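The Torna Oval Table in White

Papadopoulos Home, Rambridge

I've been selling tables for a long time and this is the one I took home. I'm telling you that first so you know who's writing (hi, it's Rosalind!) and so you can take my enthusiasm with whatever amount of salt you like. We've had the Torna oval on the floor in the Rambridge store since December, and it's the table people walk up to and put their bags on without asking. I love that. A table you're scared to put a bag on is a bad table.

So, the basics. It's oval, it's white, and it has a long white panel strip set right into the top with a round gray button at one end. The strip is set in on a diagonal, which looks odd on paper and then you stop noticing after a day. There are small markings printed along the strip that tell you what's what. I keep getting asked whether the strip gets in the way of plates and paperwork. In my house it doesn't, but I'm a person who pushes things to the edges anyway, so come in and try it with your own laptop or your own dinner plate. Bring the plate! People have.

What I use mine for

Mostly unpacking. I order too much stuff and it all lands on the table: wipes, tissues, batteries, little boxes of whatever I thought I needed at midnight. I used to do this on the kitchen counter and there was never any room to cook afterward. With the oval I can set the big carton at the far end, flap open, and pull things toward me one at a time, and by the time I'm done I've got a line of stuff down the middle and I can see what goes to the bathroom and what goes to the hall closet (and what has to go back, which is usually something).
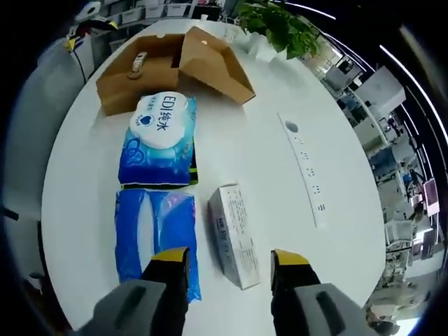

The other thing I do at it is the Sunday sort, when all the half-used packs from around the house get gathered up and put together again. You'd be amazed how many packs of wet wipes one household can have open at the same time. A white top is great for this. You see every crumb and every scrap of tape, which sounds like a complaint, but I'd much prefer to see it and wipe it than find it with my elbow later.

Malsha Hettiarachchi in our Besthorpe store has hers in the dining room and does gift wrapping on it. She likes the long way of the oval for rolling out paper. Her one gripe, and it's fair, is that there's no straight edge to line a ruler up against. If you cut fabric or do a lot of measuring, a rectangle will make you happier and I'll sell you one of those instead.

Size and seating

I get nervous giving people seat counts, because a "six seater" in this business is a four seater with good friends. Come and sit at it. There's one set up by the front window in Rambridge and another upstairs in Besthorpe, and you can drag over any chair in the building. If you can't get in, send us the measurements of your room and tell us where the door opens. Arben Hoxha does our room layouts and he'll draw the table in for you, free, and send it back by email. He is very honest. He told my sister no.

One thing I do say to everybody: ovals are kind to narrow rooms. There are no corners to catch your hip on when you're carrying a laundry load past. I had a bruise in the same spot for years with my old table and it's gone now!

Plants, sun and the white top

Put a plant near it. I mean it. A white table by itself in a white room can look a bit like a waiting room, and a big leafy thing at the back fixes that in one go. Just empty the saucer after you water, and don't slide a clay pot across the top, because clay has grit on the bottom and grit scratches. Felt pads are by the register.

As for sun, my own table gets the afternoon light and the color hasn't changed that I can tell. I can't promise you the same in a south-facing room with no shades, so if that's you, throw a cloth over it in the worst weeks.

Cleaning

Damp cloth, drop of dish soap, dry cloth. That's my whole routine. For sticky stuff (price labels, tape, jam) I lay a warm wet cloth on the spot, go make a coffee, and it wipes off when I come back. Skip the scouring powder and the rough side of the sponge. Around the strip, use a cloth that's been wrung out well, and don't pour or spray anything straight on it. Run a dry cotton swab along the edge now and then to pick up the dust.

Please don't cut cardboard open with a knife right on the top. Arben did that to our first floor sample. We sold it as a second to a very nice couple, but still.

Delivery and setup

We deliver to Rambridge and Besthorpe with our own van. The table comes in 2 cartons and you want 2 people for the top, no exceptions, even if you lift weights. Blagoje Popescu runs the van and he'll put it together for you for a small extra charge. He'll also take the packaging away if you ask, and I'd ask, there's a lot of it. If you're building it yourself, lay a blanket down first and put the top face down on that. Leave all the bolts finger-loose until every leg is on, then tighten them up.

Deposit is $200 to hold one, and the rest is due when it's delivered. If we have it in stock you'll get it within 12 days. If we don't, I'll call you with a date before I take any money.

Returns and warranty

You get 3 years on the frame and the top. If something's wrong, send a picture of it along with your order number and Parveen Kakakhel will get back to you. She handles all of our warranty stuff and she's quick. Scratches from knives and pots aren't covered (see above, sorry Arben). Change of heart is fine too, as long as the table's clean and you've kept the cartons. Without the cartons we can still take it back, but there's a fee for the packing.

Questions I get a lot

Does it come in other colors? Only white right now. I've asked for a pale gray and I'll keep asking.

Does it fold or extend? No, it's one solid oval.

Can I buy just the top? Sometimes, when we have a spare. Call the Rambridge store and ask for me.

Page updated 2025-06-26 by Rosalind Ruiz-Ortega, Rambridge store.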